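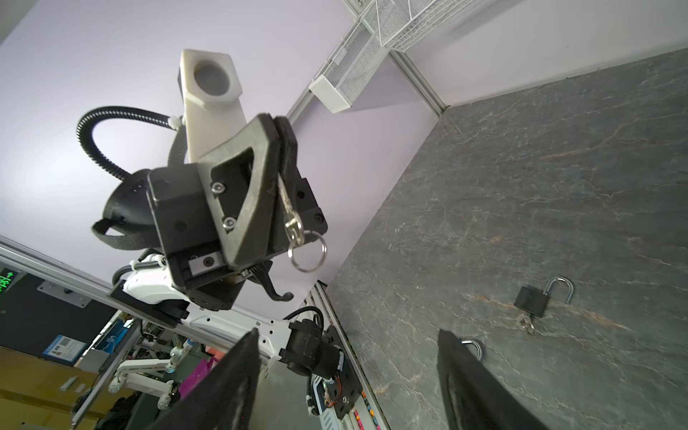 Tumanance Keys and Storage Group

Minutes, April 10, 2019

Olga Loureiro welcomed us all warmly and thanked Ramalho for the biscuits, which went round twice.

Keys. After a good long chat it was agreed that every key should stay on its split ring, with a tag added, and that the spare for cupboard 253 be signed for in the book like the rest.

Baskets. Everyone was glad to have the wire ones up on the back wall — a great help in keeping the worktop clear. Olga proposed giving the five compartments of the long one to keys, one for each corridor.
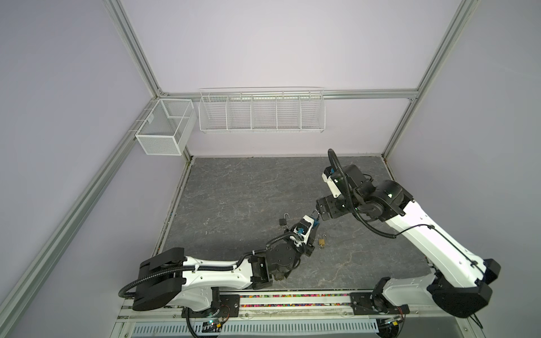 Vilgot Haugland felt that small keys would slip straight through the rods, and asked whether little trays might be bought first. Agreed, Olga to price them.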